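Stadgate Automation Lab is comparing two hand-held grippers this month, the Brokeleck and the Zivach. Both are being tried on the same tasks by the same operators. Notes follow in this thread.

1/ Each gripper is given 385 grasps on a fixed set of household and office items. Operators change tools at the halfway point so that fatigue does not favor either one.

2/ The Brokeleck closes faster and holds flat items well. The Zivach is slower – its fingers bend further around curved items, and operators report less strain in the wrist. 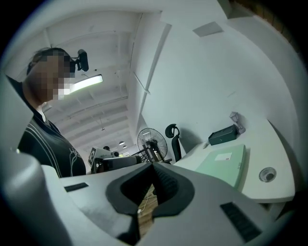
Will the two grippers be run from the same controller? Both will use the Katiyar controller, with identical force limits and the same firmware.

3/ Camera settings remain fixed for the full comparison. An early trial with automatic exposure gave uneven results near bright ceiling lights, and those runs have been set aside.

4/ Noel Salazar is reviewing the grasp logs. Slips are recorded separately from missed grasps, as the earlier protocol combined them.

5/ Finger pads will be replaced after 2000 cycles. Requests for the task list may be sent to the lab through the contact page. The next set of results will be posted in October.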